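Speaker notes: Splitting the hold from the stroke in two-arm board wiping
Markos Antoniadis, Plavulex project
Slides are numbered as in the deck. Slide 1 is the title, skip it quickly.

Slide 2. The question
Start with the problem. A small upright whiteboard slides or tips when you push on it. One arm has to hold it and the other has to wipe. Most of our early failures were in the hold, and we spent May looking at the wrong arm.
Say what the talk covers: how we label the demonstrations, how we train on the labels, and what changed when we did.

Slide 3. Setup
Two arms, one table, one board with a black frame, one eraser. Blue marker on the board, short strokes, a different layout each time. Point out the right gripper at the side of the board and the left one open. The eraser is on the table to the right. Mention the glare on the white surface, it comes back on slide 8.

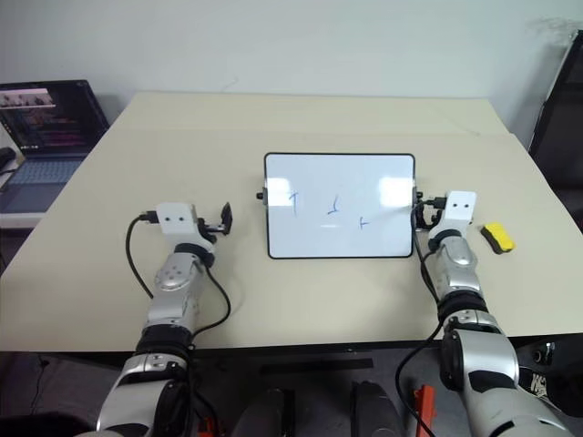
Page last changed: 27 Jun 2020

Slide 4. Data
1591 demonstrations, all teleoperated. Cameras are one at the head and one at each wrist. We did not filter for speed. Slow demonstrations stayed in as long as the board ended up clean.
14 board layouts were kept out of training. All the results in this talk are on those.
If people ask about operators: each operator did both arms at once. We tried two people, one per arm, and dropped it. The timing between the arms was too uneven to learn from.

Slide 5. Labels
Each demonstration is cut into phases, and each arm gets its own phase track. This is the main point of the method, so slow down here.
The holding arm has reach, grip, hold, release. The wiping arm has reach, pick up, stroke, put down. The two tracks don't need to line up. An arm can sit in hold while the other goes through three phases.
The cutting is done by Trevex, our labeling script. It reads gripper width and wrist speed and puts a cut where both change. A person checks the cuts afterward. Walk through one example on the board if there is time.

Slide 6. Model
Flirkar is the policy. Same image encoder for all cameras, then a separate head for each arm. Each head predicts the next motion and its own phase. The heads see each other's phase but not each other's motion.
The baseline is Aoun, our older policy, with a single head and no phases. Same data, same training time.

Slide 7. What the wrist cameras add
The head camera loses the contact point once a gripper closes on something. The wrist view keeps both fingertips in sight. Show the textured pads on the inner faces of the fingers and the gap between them. With the gripper open, the gap is the best cue the model has for the reach phase.
Also mention that the wrist view often has very little in it apart from tabletop. We left those images in training. Taking them out made the reach phase worse. 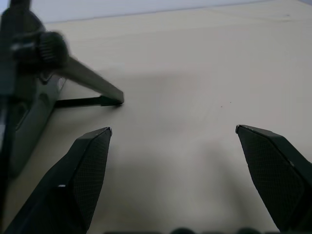

Wrist camera view, gripper open over the table.

Slide 8. Result
Flirkar finished 69 percent of trials on the held-out layouts. Finished means no visible marker left and the board still upright. Aoun tipped the board more often, mostly by starting the stroke before the grip had closed.
With the phase exchange between heads switched off, Flirkar fell back to the level of Aoun. So the gain comes from the exchange. Two heads alone do not give it.
Remaining failures: marker missed under glare, and the eraser picked up at a bad angle. The first is a camera problem. The second we don't have a good answer for.

Slide 9. Limits
One board, one table, one kind of marker. The phase names were written by hand for this task. We have not tried the method on a task where the arms swap roles halfway through, and I expect the labels would need more work.

Slide 10. Next
Moving the lights, then repeating the same trials. After that, a larger board with no bracket to grip.
Leave this slide up for questions. Backup slides 11 and 12 have the training settings and the list of cut rules.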